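Equipment planning: what we ask for the two-arm cell next year

In October the department heads must give their wishes for the coming budget, and I was asked by several colleagues to explain in the newsletter what the automation group is going to request, and why the sum is larger than last time. I will try to do it without too many technical words.

Since spring we work with one two-arm station, bought from Sumix. The task is always of the same family: take a small part, bring it to the board, put it in its place. For a person it is a matter of seconds. For a robot hand with five fingers it is still slow work, and most of our learning was about the small things around the robot, which we had not put in the first budget.

I remember well that meeting. We had one line for the robot and one line for "accessories", and the second line was empty after three weeks. Keith Tuhiwai from purchasing was very patient with us, but he asked that the next plan be written by somebody who stands at the table every day. So this time I wrote it myself, and he corrected the numbers.

The test board is a good example. It has pegs, cylinders of different thickness, a round knob, and several slots and recesses. We believed one board would be enough for the whole year. But the parts are small, they get lost or worn, and when a part is missing the station waits. A spare set from Gebru costs 784 euros, and one lost day costs us more than this.
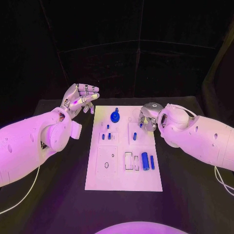

What is in the request

The first item is spare boards with parts. We ask for 3 complete sets, all from the same supplier, so that the results can be compared between them.

The second item is the hands. Finger joints are wearing parts, and this we did not understand when we signed the first order. Goka offers a service contract with a replacement hand sent while ours is in repair. The price is 1102 euros for each hand and year. I found it high in the beginning. Then we had the left hand away for repair in summer, and the whole station stood still until it came back — after this, no one in the group found it high any more.

The third item is cables and cable guides. It is a modest sum, but please do not cut it. A cable which hangs too free can catch on something when the arm turns, and one which is too tight will break inside where you do not see it. We want to have proper guides on both arms and a reserve of cables in the drawer.

The fourth item is lighting. For the moment we use one lamp setting per series of trials and we change it by hand. A controller with stored settings would let us repeat a trial under the same light some months later. Two offers have arrived and I am waiting for one more.

What is not in the request

We don't ask for a second station this time. Blandine Perrin, who plans the floor space, has shown me that the room would need new power lines first, and this must go in the building budget. I prefer to have one station which runs every day than two which wait for parts.

We also don't ask for the planning software from Predico. The trial licence was useful, but only two of us used it, and the yearly price is calculated for 10 users. If another group is interested to share, please tell me and we can look at it again.

Advice for other groups

If your group plans to buy a robot, ask the supplier for the list of wearing parts before you ask for the price, and ask also how long the delivery of each one takes. Put training hours in the plan. We forgot them completely, and they were paid at the end from the travel money.

The full table with all offers is in the shared folder of the automation group. Keith needs comments before he closes the list, so please write them directly in the table and not by e-mail.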